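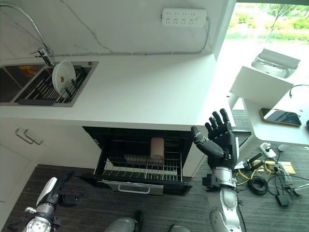 로봇 쪽에서 내려다본 주방. 싱크대 오른쪽 아래로 식기세척기 서랍이 열려 있다.

놓으라는데 놓지 않은 손

오후 3시가 조금 지난 시각, Grurasent의 주방 시험실에서 쇠가 긁히는 소리가 났다. 설거지 보조용 이족 로봇 Zevon이 식기세척기 서랍의 철망 선반을 잡은 채 뒤로 한 걸음 물러난 것이다. 서랍은 레일 끝까지 끌려 나왔고, 로봇은 그래도 손을 펴지 않았다. 옆에 있던 엔지니어가 비상정지 버튼을 눌렀을 때 선반은 이미 2센티미터 휘어 있었다. 다친 사람은 없었다.

시험을 맡은 갓프리 콤보(Godfrey Kombo)는 처음에 소프트웨어를 의심했다. 물건을 놓은 뒤에 발을 떼도록 되어 있는데 순서가 뒤집혔다고 생각한 것이다. 기록을 열어 보니 순서는 맞았다. 제어기는 손을 펴라는 명령을 보냈고, 손에서는 폈다는 응답이 돌아왔다. 그다음에 다리가 움직였다.

"로봇 입장에서는 아무것도 잡고 있지 않았던 겁니다. 그래서 힘이 걸리니까 바닥이 미끄럽다고 판단하고 더 세게 버텼어요."

손목의 힘 센서에는 분명히 값이 찍혀 있었다. 최대 80뉴턴이었다. 하지만 당시 설정에서 이 값은 손이 무언가를 잡고 있을 때만 안전 판단에 쓰였다. 손이 비어 있다고 보고되면 힘 센서의 경보는 꺼졌다. 팔을 휘두를 때 생기는 잡음 때문에 시험이 자꾸 멈추자 몇 달 전에 넣은 예외 처리였다.

서랍이라는 까다로운 물건

주방에서 로봇이 다루는 것 가운데 서랍식 식기세척기는 유난히 까다롭다. 컵이나 접시는 잘못 잡으면 떨어진다. 서랍은 몸 전체와 연결된다. 손이 걸리면 팔이 끌리고, 팔이 끌리면 다리가 균형을 잡으려고 움직인다. 바퀴가 달린 로봇이라면 제자리에 멈추면 되지만 두 발로 선 로봇은 멈추는 것도 동작이다. 손이 걸린 상태에서 전원을 끊으면 그대로 넘어질 수도 있다.

높이도 문제다. 서랍은 조리대 아래에 있어서 팔을 앞으로 내리고 손목을 꺾어 넣어야 한다. 사람이라면 무릎을 굽히거나 옆으로 비켜서겠지만 Zevon은 그 동작이 서툴다. 모자라는 각도는 손목이 떠맡는다.
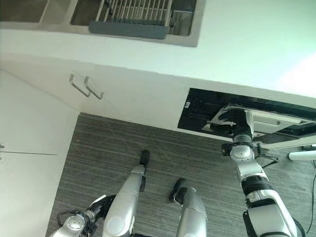 서랍 안에 들어간 오른손. 손끝이 회색 트레이의 가장자리를 잡고 있는 듯하다.

콤보의 팀은 지난 시험 기록을 모두 다시 훑었다. 서랍에 손을 넣은 동작은 2,413회였다. 그중 손가락의 위치 신호가 잠깐이라도 끊긴 경우가 16회 나왔다. 나머지 시험에서는 한 번도 문제가 되지 않은 현상이었다. 끊긴 시간이 워낙 짧았고, 대부분은 다음 신호가 곧바로 들어와 아무 일도 없이 지나갔다.

끊긴 기록을 자세별로 나누자 공통점이 보였다. 모두 손목을 안쪽으로 깊이 꺾은 때였다. 손을 공급한 Faradent에서 기술자가 와서 케이블 피복을 벗겼고, 신호선 한 가닥의 속심이 거의 끊어진 것을 찾았다. 손목이 펴져 있으면 붙고, 꺾이면 떨어졌다. 손목 관절이 케이블의 허용 굽힘보다 더 깊이 돌 수 있다는 사실은 양쪽 도면을 겹쳐 놓고서야 확인됐다. 로봇 회사는 손의 도면을, 손 회사는 팔의 도면을 갖고 있지 않았다.
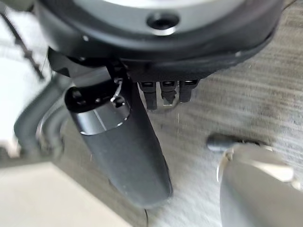
손목의 검은 하우징과 그 아래 손가락. 왼쪽으로 굵은 검은색 선이 휘어져 내려간다.

마지막 값을 믿은 펌웨어

선이 끊어졌다는 것만으로는 사고가 설명되지 않는다. 신호가 없으면 없다고 보고하면 된다. 그런데 손의 펌웨어는 위치 신호가 사라지면 명령받은 위치를 현재 위치로 채워 넣었다. 펴라는 명령이 들어온 순간 신호가 끊기자 손은 '폈음'이라고 답했고, 모터는 목표에 도달했다고 여겨 힘을 더 쓰지 않았다. 손가락은 선반에 걸린 채로 남았다.

Faradent 쪽은 이 처리가 고정형 팔을 염두에 두고 만든 것이라고 설명했다. 컨베이어 옆에 고정된 팔에서는 짧은 신호 끊김으로 라인이 서는 편이 더 큰 손해였고, 고객들도 그렇게 요구했다고 한다. 두 발로 걷는 몸에 같은 손을 달면서 이 설정을 다시 따져 본 사람은 없었다. 콤보는 그 책임이 자기 팀에 있다고 했다. "부품 검수표에 '신호가 끊기면 무엇을 보고하는가'라는 칸이 없었습니다. 지금은 맨 위에 있어요."

고친 것은 네 군데다. 케이블은 손목 바깥으로 돌려 여유를 더 두었고, 손목 관절에는 소프트웨어 한계각이 생겼다. 펌웨어는 신호가 없으면 '알 수 없음'을 보낸다. 제어기는 그 답을 받으면 손이 무언가를 잡고 있다고 가정하고, 발을 떼지 않은 채 사람을 부른다. 힘 센서의 예외 처리는 삭제됐다.

대가도 있다. 시험이 전보다 자주 멈춘다. 팔을 빠르게 움직이면 힘 경보가 울리고, 그때마다 누군가 화면을 보고 재개를 눌러야 한다. 한계각 때문에 서랍 뒤쪽 구석에는 손이 닿지 않게 됐다. 컵이 그쪽으로 밀려 들어가면 Zevon은 꺼내기를 포기하고 넘어간다. 팀은 로봇이 옆으로 비켜서서 손을 넣는 동작을 따로 만들고 있다.

사람이 서 있는 위치도 달라졌다. 전에는 동작을 가까이서 보려고 서랍 바로 앞까지 다가서곤 했지만 지금은 로봇의 팔이 닿는 거리 밖에서만 지켜본다. 비상정지를 누르면 로봇이 어느 쪽으로 주저앉는지도 시험 전에 함께 확인한다.

같은 손을 쓰는 물류 로봇 업체 Were에도 조사 내용이 전달됐다. 그쪽 로봇은 바퀴로 움직이고 손목을 깊이 꺾을 일이 적지만, 펌웨어는 같은 판이었다. Were는 업데이트를 마친 뒤 케이블 점검을 정기 정비 항목에 넣기로 했다.

휜 선반은 새것으로 바꾸었다. 원래 선반은 콤보의 책상 옆 벽에 걸려 있고, 끊어진 신호선은 비닐봉지에 담겨 그 아래 붙어 있다. 옆으로 서는 동작의 첫 시험은 5월에 시작한다.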